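Unit 2 - Moving wafers about: vacuum handling and the bits that go wrong
Handout for the evening group. Bring it back next time, we carry on from the load lock sums.

Recap from before the break. A process tool has a front end at ordinary air pressure, a load lock, a transfer chamber, and then the process chambers hung off the sides. Wafer comes in through the front, gets pumped down in the lock, arm in the transfer chamber picks it up, off it goes. Same way out. Draw this from memory before you read on.

Why bother with a load lock

Because pumping the whole machine down every time would take all day. Small volume = quick pump down. Main chamber stays under vacuum, stays clean, stays at temperature.

Cost of this: a door at each end. Slit valves. Doors move, seals rub, rubbing makes particles. So every time you add a lock you gain time and you lose a bit of cleanliness. Keep that trade in your head, it comes back in every section.

Pumping too fast is its own problem. Air leaves in a rush, stirs up whatever is lying on the floor of the chamber, some of it lands on the wafer. Also the gas cools as it expands, moisture comes out as tiny droplets. Hence slow pump first, through a small valve, then open the big one. Same thing backwards on venting. Soft vent, then full vent, dry nitrogen.

Worked sum (did this on the board, copied here for those who missed it)

Suppose one lock, one wafer at a time. Full cycle 60 seconds, door shut to door open the other side and back again. That is 60 wafers an hour at best, whatever the arm can do. Cut the cycle to 44 seconds and you get just under 82 an hour. Now ask whether the process chamber can keep up. If it needs 2 minutes per wafer then one chamber gives you 30 an hour and all your clever work on the lock was wasted. Find the slow step first. Always.

With two chambers of that kind - 60 an hour, matches the slower lock exactly, no slack at all. Any hiccup and the line waits.

Arm layouts

Single arm: one hand. Must put the finished wafer down somewhere before it can fetch the next.
Dual arm: two hands, swap in place. Takes out the finished one with one hand, puts in the new one with the other. Chamber idle for much less time. More to go wrong, more to teach.
Leapfrog type: arms folded at the elbow, links pass over each other. Compact. Watch the height clearance at the slit valve.

In the notes from last year I had "dual arm doubles throughput". Wrong, cross it out. It shortens the swap. If the swap was a small part of the cycle you gain very little.

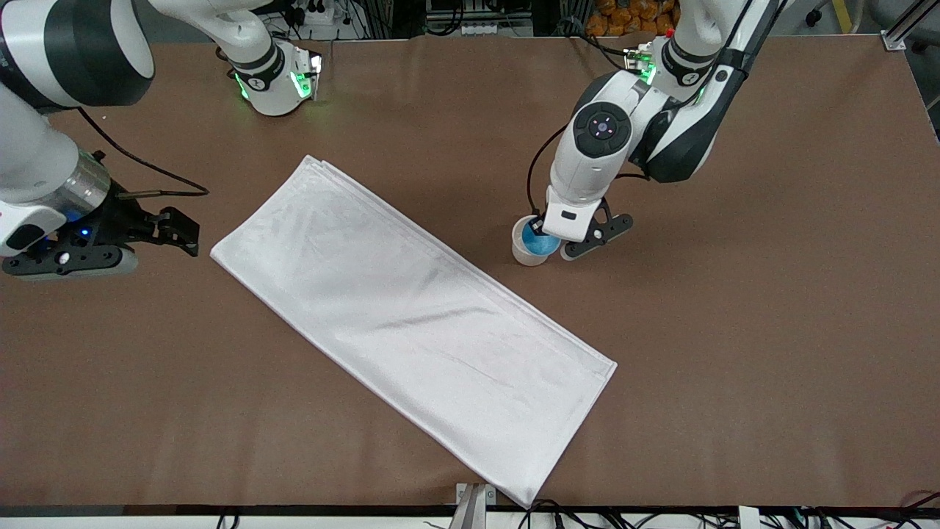 Lorraine Hartley wrote in the margin of the draft that the swap time matters far more on short recipes, and that I ought to put numbers to it. Fair point. So: recipe 20 seconds, swap 10, a third of the time is swapping. Recipe 200 seconds, same swap, under a twentieth. Work out the gain from halving the swap in both cases, it's a good excercise and takes two minutes.

Seals and drives

Motor outside, arm inside. How do you get the turning motion through the wall? Three ways we looked at.

Magnetic fluid seal. Liquid with magnetic particles held in place round the shaft. Low friction, good life, doesn't like heat.
Bellows. For up and down movement. Metal, welded, folds like a concertina. Finite number of strokes, then it cracks. Log the strokes.
Direct magnetic coupling. No shaft through the wall at all, field passes through a thin metal can. Clean. A bit springy if you accelerate hard.

The Garside arm in the lab uses the first two. The Skaltex one has the coupling - you can feel the springiness if you jog it by hand in slow mode. Ask first, please.

Grease: ordinary grease gives off vapour under vacuum, and that ends up on the wafer and on the chamber walls. Vacuum grease only, thin smear, gloves on. Too much is as bad as none.

Holding the wafer

No suction cups in vacuum. Think about why - no pressure difference, nothing to push the wafer on to the cup. People always get this wrong in the test. Suction works fine at the front end, in air.

So in the chamber we rely on friction from small pads, or edge grip, or electrostatic hold. Friction pads set your top acceleration. Go over it and the wafer slides, sensor finds it off centre, arm corrects or the tool stops. Pads wear and the grip drops, so a tool that ran happily in November may start throwing position errors months later with nothing changed in the software. Look at the pads before you look at the code.

Leak checking, short version

Shut the valves, stop pumping, watch the pressure climb. Straight line that keeps going = leak. Curve that flattens off = gas coming off the walls, often water, bake it. Clive Holroyd has the old chart from the Clindska chamber, logged at 1650 with all valves shut, and it shows both shapes one on top of the other. Worth copying down.

For next time

Finish the swap sum. Read the Forance sheet on slit valves, skip the part on flange sizes. Sketch a tool with two locks and four chambers and mark where you think the wafers wil queue.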